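Pendant lights in a long open room, how far apart?
Posted in Lighting and Ceilings, Feb 22, 2019
162 views

Kendus
We are finishing an open loft space in Dunmore and I need to choose hanging lights for it. The ceiling is white with beams across it. My partner wants one row of big pendants down the middle. I would sooner have smaller ones spread out, but I'm worried it will look messy. The table is light wood and gets used for everything, so I don't want glare on it either. Budget is $1,000 before the electrician.

Has anyone done dark shades against a white ceiling? Do they make the room feel lower?

wisamgate_reno
We have dark shades with white undersides in our shared workroom. The white underneath bounces the light down, and the dark outside doesn't bother me at all. Ours hang towards the far end and the ceiling still reads as high. 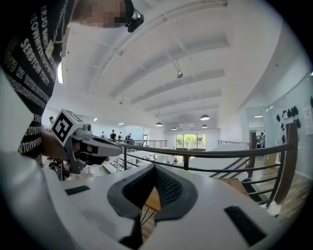 Dark pendants under the white beams, far end of the room.

I'd hang one on a long cord first and live with it for a week. We moved ours twice in November before we were happy. Ask for extra cord when you order, it's cheap at that stage and a pain later. For glare, sit down at the table and look up. If you can see the bulb, drop the shade or get a deeper one.

Stolari
Depends on the ceiling height, which you didn't give. Check where the beams are before you mark anything, because a fitting half on a beam is a nuisance.

tin_shed_13
Get a dimmer. Dark colours are fine, they just show the dust. We got ours second-hand for $121 the lot and only had to replace the cords.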